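Werkstoffkunde Holz, Skript zu Einheit 9: Holzfeuchte, Quellen und Schwinden bei Massivholzplatten
Stand: 23. Oktober 2023

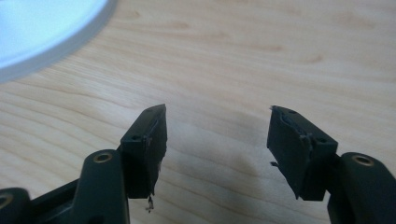 Vicente Yáñez merkte zur vorigen Fassung an, die Trennung zwischen Holzfeuchte und Holzfeuchtegleichgewicht werde zu spät eingeführt; wer die Rechenbeispiele zuerst lese, setze die relative Luftfeuchte in die Schwindformel ein und erhalte Werte, die um ein Vielfaches zu hoch liegen. Die Reihenfolge der Abschnitte wurde deshalb geändert. Die Definitionen stehen jetzt vor den Rechenbeispielen.

9.1 Begriffe

Die Holzfeuchte u ist das Verhältnis der im Holz enthaltenen Wassermasse zur Masse des darrtrockenen Holzes, angegeben in Prozent:

u = (m_u − m_0) / m_0 · 100 %

m_u ist die Masse der feuchten Probe, m_0 die Masse derselben Probe nach Trocknung bei 103 °C bis zur Massekonstanz. Bezugsgröße ist stets die Darrmasse. Bei frischem Splintholz von Nadelhölzern sind daher Werte über 100 % möglich und kein Messfehler.

Wasser liegt im Holz in zwei Formen vor. Gebundenes Wasser ist in die Zellwand eingelagert, freies Wasser befindet sich in den Zellhohlräumen. Der Zustand, in dem die Zellwand gesättigt ist, die Hohlräume aber kein freies Wasser enthalten, heißt Fasersättigung. Er liegt für die meisten einheimischen Hölzer zwischen 28 und 32 %. Für überschlägige Rechnungen in diesem Kurs wird 30 % verwendet.

Quellen und Schwinden treten nur unterhalb der Fasersättigung auf. Änderungen des freien Wassers beeinflussen die Masse, die Abmessungen praktisch nicht.

Die Holzausgleichsfeuchte u_gl ist diejenige Holzfeuchte, die sich bei konstantem Umgebungsklima nach ausreichend langer Lagerung einstellt. Sie hängt vor allem von der relativen Luftfeuchte ab, in geringerem Maß von der Temperatur. Richtwerte bei 20 °C:

Relative Luftfeuchte 35 %: u_gl 7 %
Relative Luftfeuchte 50 %: u_gl 9 %
Relative Luftfeuchte 65 %: u_gl 12 %
Relative Luftfeuchte 80 %: u_gl 16 %

Der Zusammenhang ist nicht linear. Im oberen Bereich steigt die Sorptionskurve deutlich steiler an. Außerdem besteht eine Hysterese: Bei gleichem Klima liegt die Ausgleichsfeuchte nach Trocknung (Desorption) höher als nach Befeuchtung (Adsorption). Der Unterschied beträgt üblicherweise ein bis zwei Prozentpunkte und wird in den Übungen vernachlässigt.

9.2 Bestimmung der Holzfeuchte

Darrverfahren. Referenzverfahren. Die Probe wird unmittelbar nach der Entnahme gewogen, getrocknet und erneut gewogen. Der Probenabschnitt ist nicht am Brettende zu entnehmen, da Hirnholzflächen Feuchte wesentlich schneller abgeben als Längsflächen. Abstand zum Brettende mindestens 300 mm. Harzreiche Hölzer verlieren beim Darren auch flüchtige Inhaltsstoffe; die so ermittelte Feuchte ist dann geringfügig zu hoch.

Beispiel. Plattenabschnitt, Masse vor dem Darren 2.736 g, Masse nach dem Darren 2.424 g.

u = (2.736 − 2.424) / 2.424 · 100 % = 12,9 %

Ein Abschnitt dieser Größe trocknet langsam. Im Praktikum wird er vor dem Darren in Leisten aufgetrennt; die Massen der Leisten werden addiert. Sägemehl ist vorher abzukehren und wird nicht mitgewogen.

Widerstandsverfahren. Gemessen wird der elektrische Widerstand zwischen zwei eingeschlagenen Elektroden. Der Widerstand nimmt mit steigender Feuchte stark ab. Brauchbar ist das Verfahren zwischen etwa 6 % und der Fasersättigung. Die Holzartengruppe und die Holztemperatur müssen am Gerät eingestellt werden. Isolierte Elektroden erlauben eine Messung in definierter Tiefe, bei nicht isolierten bestimmt die feuchteste erfasste Zone das Ergebnis. Im Labor steht das Handgerät Marnex zur Verfügung, die Gruppentabelle liegt im Koffer.

Kapazitives Verfahren. Zerstörungsfrei, geeignet für den Vergleich vieler Werkstücke gleicher Art. Das Ergebnis hängt von der Rohdichte ab. Metallteile unter oder hinter der Messstelle verfälschen die Anzeige. Für Abnahmen allein nicht ausreichend.

9.3 Anisotropie

Holz schwindet in den drei anatomischen Richtungen verschieden stark. Vom fasersatten bis zum darrtrockenen Zustand gelten als Größenordnung: longitudinal unter 1 %, radial 3 bis 6 %, tangential 6 bis 12 %. Das Verhältnis von tangentialer zu radialer Schwindung liegt damit meist nahe 2.

Für den praktisch wichtigen Bereich verwendet man die differentielle Schwindung V, also die prozentuale Maßänderung je Prozentpunkt Holzfeuchteänderung:

Fichte: radial 0,19, tangential 0,36
Eiche: radial 0,16, tangential 0,36
Rotbuche: radial 0,20, tangential 0,41

Die Maßänderung ergibt sich zu

Δb = b · V · Δu / 100

mit b in mm, V in Prozent je Prozentpunkt und Δu in Prozentpunkten. In diese Gleichung wird Δu als Differenz zweier Holzfeuchten eingesetzt. Ist nur das Raumklima bekannt, muss zuerst über 9.1 die Ausgleichsfeuchte bestimmt werden.

9.4 Rechenbeispiel Tischplatte

Gegeben ist eine verleimte Platte aus Rotbuche, Breite 800 mm. Holzfeuchte bei der Fertigung 11 %, Raumklima am Aufstellort 20 °C und 50 % relative Luftfeuchte.

Ausgleichsfeuchte: 9 %. Daraus Δu = 2 Prozentpunkte.

Stehende Jahrringe, Breite überwiegend radial:
Δb = 800 · 0,20 · 2 / 100 = 3,2 mm

Liegende Jahrringe, Breite überwiegend tangential:
Δb = 800 · 0,41 · 2 / 100 = 6,6 mm (gerundet)

Gemischte Lamellen liegen dazwischen. Für die Konstruktion ist der ungünstigere Wert anzusetzen, wenn die Jahrringlage nicht vorgegeben wird. Sinkt die Luftfeuchte während der Heizperiode auf 35 %, kommen zwei weitere Prozentpunkte hinzu; die Schwindung der tangential orientierten Platte erreicht dann 13,1 mm, bezogen auf das Ausgangsmaß.

Oberflächenbeschichtungen ändern den Endwert nicht. Sie verlangsamen den Feuchteaustausch, Lack stärker als Öl oder Wachs. Wird nur die Oberseite beschichtet, stellt sich bei Klimawechsel ein Feuchtegefälle über die Dicke ein, und die Platte schüsselt. Ober- und Unterseite sind deshalb gleichartig zu behandeln.

9.5 Konstruktive Folgerungen

Befestigung auf dem Gestell. Eine Massivholzplatte darf quer zur Faser nicht starr mit einer Zarge verbunden werden. Zulässig sind Nutklötze, Schwenkbeschläge und Schrauben in Langlöchern. Liegt der Festpunkt in der Plattenmitte, verteilt sich die Bewegung auf beide Längskanten; jede Seite muss dann die Hälfte von Δb aufnehmen. Liegt der Festpunkt an einer Kante, ist am gegenüberliegenden Befestigungspunkt nahezu die volle Maßänderung vorzusehen.

Gratleisten. Sie halten die Platte eben und lassen die Bewegung quer zur Faser zu. Verleimt wird höchstens ein kurzer Bereich, in der Regel an der Vorderkante. Eine durchgehende Verleimung führt zu Rissen parallel zur Faser.

Hirnleisten. Ausführung mit Nut und Feder, Leim nur in der Mitte, außen Dübel in Langlöchern. Im Winter steht die Leiste beidseitig über, im Sommer springt sie gegebenenfalls zurück. Ein dauerhaft bündiger Anschluss ist mit Massivholz nicht herstellbar.

Lamellenverleimung. Eine Begrenzung der Lamellenbreite verringert die Verwerfung der einzelnen Lamelle. Auf die Gesamtschwindung der Platte hat sie keinen Einfluss. Die Feuchte benachbarter Lamellen sollte sich um höchstens zwei Prozentpunkte unterscheiden, sonst zeichnen sich die Leimfugen nach dem Ausgleich als Stufen ab.

9.6 Schadensfall Plullmont

Im Gebäude Plullmont wurden im April Besprechungstische der Serie Tapia aufgestellt, Platten aus Eiche, Breite 1.000 mm, Lieferfeuchte laut Protokoll 12 %. Die Platten waren mit durchgehenden Stahlwinkeln der Firma Basix quer zur Faser verschraubt, Rundlöcher ohne Spiel. In der folgenden Heizperiode zeigten mehrere Platten Längsrisse, ausgehend vom Hirnende. Die Holzfeuchte betrug zu diesem Zeitpunkt 7 %.

Freie Schwindung bei tangentialer Orientierung: 1.000 · 0,36 · 5 / 100 = 18 mm. Bei vollständiger Behinderung entspricht das einer aufgezwungenen Querdehnung von 1,8 %. Die Bruchdehnung von Eiche bei Querzug liegt darunter. Eine Lieferfeuchte von 9 % hätte die freie Schwindung auf 7,2 mm verringert, die starre Verschraubung bliebe auch dann unzulässig.

9.7 Übungsaufgaben

1. Eine Fichtenplatte, Breite 600 mm, liegende Jahrringe, wird von 20 °C und 65 % in ein Klima von 20 °C und 35 % gebracht. Berechnen Sie die Maßänderung und die erforderliche Langlochlänge bei Festpunkt in Plattenmitte. Schraubendurchmesser 5 mm, Befestigungspunkte 40 mm von der Kante.

2. Eine Probe hat bei u = 14 % eine Masse von 570 g. Bestimmen Sie die Darrmasse und die Masse bei u = 8 %.

3. Skizzieren Sie die Verformung eines Seitenbretts beim Trocknen und kennzeichnen Sie die rechte und die linke Seite.

Abgabe der Aufgaben 1 und 2 mit vollständigem Rechenweg, Einheiten in jeder Zeile. Aufgabe 3 wird in der Übung besprochen.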